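Folding on the bed, and other compromises

9 February 2021

I own a perfectly good table. I bought it with the idea that laundry would be folded on it, standing up, like an adult in a catalog. It has held mail, a lamp with no bulb and, for most of last August, a bag of potting soil. The folding happens on the bed, where it has always happened, in every apartment I've lived in.

My aunt, Consuelo Contreras, folded on the bed too, and she ran a boarding house in Kotdale with nine beds to choose from. She used whichever one had just been made. Her rule was that a tight sheet is the best ironing board you'll ever own, and the cheapest. I repeated this at dinner once and was asked whether she also had views on ironing. She did. She was against it.

So the first step is the bed, made, and made with some conviction. Mine gets the sage green sheet, the only one I have that stays put at the corners. Then you clear it. I am bad at this part. A bed is the largest flat thing in most people's homes and everything you carry through the door gets set down on it "for a second." I have folded entire loads around a handbag. I have folded a phone into a pillowcase and then walked around the apartment calling it.

Sweatshirts go first, on the theory that you should do the worst thing while you still have some character left.
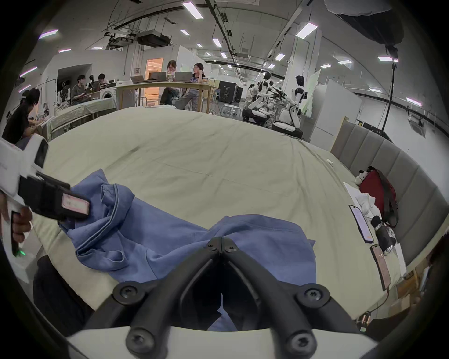
The trouble with a sweatshirt is that the sleeves have opinions. One always comes out of the dryer twisted, and if you fold over the twist you get a lump, and the lump is what you see every time you open the drawer until spring. Find the cuff, pull it straight out to the side, run your hand down toward the shoulder. Do the other one. Then fold the body in thirds and lay it down with the hem tucked under. My friend Serrano rolls hers. Her drawers look like a bakery, and I've been very gracious about it.

I did try to solve all this with money. There was a folding board from Juditz, hinged plastic panels, which you flap one after another and which is supposed to turn out a shirt every few seconds. It does, if the shirt is the size they had in mind. Mine aren't. It lives behind the bookcase now. Then came a set of drawer dividers by Fuduvier, 10 to a box, of which I used 2 and gave the rest away in a spirit of generosity that I hope was never examined too closely.

T-shirts are the easy part of the evening, or would be if I didn't make them hard. For years I folded them in the air, chin down on the collar, arms out, like a man trying to read a newspaper in a wind. They came out as trapezoids. Now I lay each one flat, take the two bottom corners and pull toward me until the hem stops sulking. Most of the creases in the middle give up. The ones near the collar don't, and I leave them — my aunt would have snapped the shirt once, hard, and laid it down again, but she had forearms. 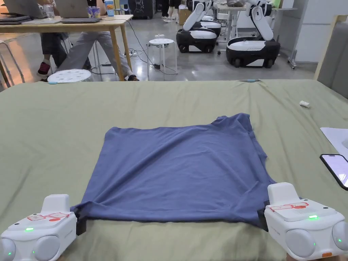 What goes in which drawer

I have three drawers and a system for two of them. T-shirts stand on edge in the top one so I can see them all, and then I wear the front four until they fall apart. Sweatshirts go in the middle, lying flat, thickest at the bottom. The third drawer holds a swimsuit, some cables and a tablecloth I bought for the table.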